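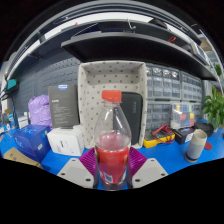
Questions I get about homemade fruit syrup

Hi, I'm Malou! I've been making syrup in my kitchen every summer for years and people keep emailing me the same things, so I finally put my answers in one place.

Which fruit should I start with?
Raspberries or red currants. They give up their juice fast and the color is gorgeous. Strawberries are fine too, but I find them a bit flat without plenty of lemon.

How much sugar do you use?
Two cups for every two cups of strained juice. You can go lower – I have – but then please keep it in the fridge and drink it sooner.

Can I use frozen berries?
Yes! I do it every November when the freezer needs clearing out. Thaw them in a bowl and tip all that liquid into the pot as well.

Mine came out cloudy. What did I do?
You squeezed the bag, didn't you? I still do it when I'm in a hurry. Let it drip overnight if you want it clear. Cloudy tastes just the same.

How long does it keep?
I give mine up to 22 days in the fridge once it's opened. If it fizzes or smells odd, out it goes.

Can I reuse old drink bottles?
For the fridge, sure, as long as they're clean and you let the syrup cool all the way first. For anything you pour in hot, get glass made for it.

How do you mix it?
One part syrup to five parts cold water, or bubbly water if we have company. My neighbor Lauri pours it straight over vanilla ice cream and I can't really argue with that.

Do you sell it?
Sorry, no! I barely make enough for us.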